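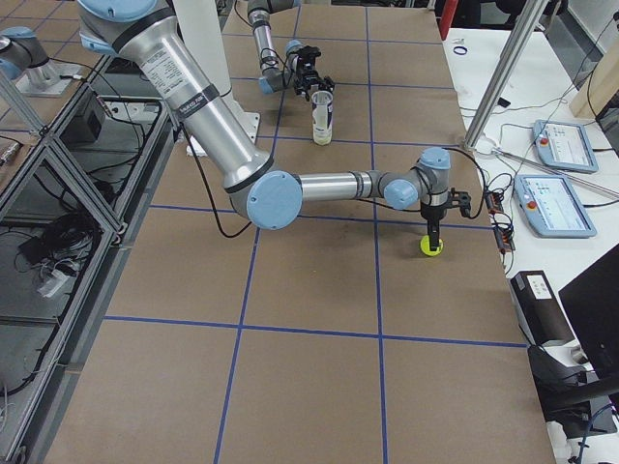 Unit 3 handout: Girnora lab visit
Introduction to Industrial Automation, October 2020
Prepared by Trinidad Villanueva; lab contact Dexter Enriquez

Read before the visit. Bring the worksheet and closed-toe shoes.

1. Layout of the cell

The demonstration uses two arms over one shared table. The table is covered with brown kraft paper and marked off in a grid with blue tape. Each arm carries a black gripper and has its own work item: a tennis ball for the near arm, a clear plastic cup for the far one. The two teach pendants lie on the white surface to the side. Each has a red emergency stop in an upper corner. Find both before the first run starts.

2. Terms used by the operator

Base frame: coordinate system fixed to the foot of the arm.
Tool frame: coordinate system fixed to the gripper. It moves with the wrist.
Cell: one square of the taped grid. Cells are called out by row, then column.
Waypoint: a stored arm pose. The ball routine has 17 waypoints.
Shared zone: the part of the table both arms can reach. Only one arm may hold the zone at a time -- the other waits at its last waypoint outside it.

3. The wrist view

During the second half Janelle Lumbao will switch to the camera at the wrist. Tape lines that are parallel on the table need not look parallel from there, and a crossing need not look square. Sketch one crossing as you see it, then write down what you would have to know about the camera's pose to correct it.

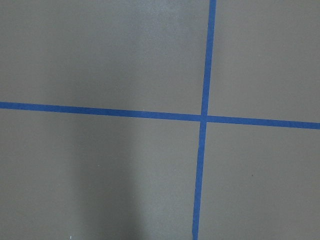

Fig. 2. Tape crossing from the wrist camera. Note the slope of both lines.

A crossing is a usable reference because the edges of the tape are sharp against the gray. Shadow is softer and should not be picked up as an edge; check this against the threshold exercise from July.

4. Worksheet

a. Give one reason to teach a waypoint in the tool frame and one to teach it in the base frame.
b. A full cycle of the Norley routine takes 144 seconds, and the near arm holds the shared zone for 41 of them. What share of the cycle is that?
c. Compare gripping a ball with gripping a thin-walled cup. Which needs the tighter force limit?

Hand in worksheets to Jerome Manalo at the next lab section.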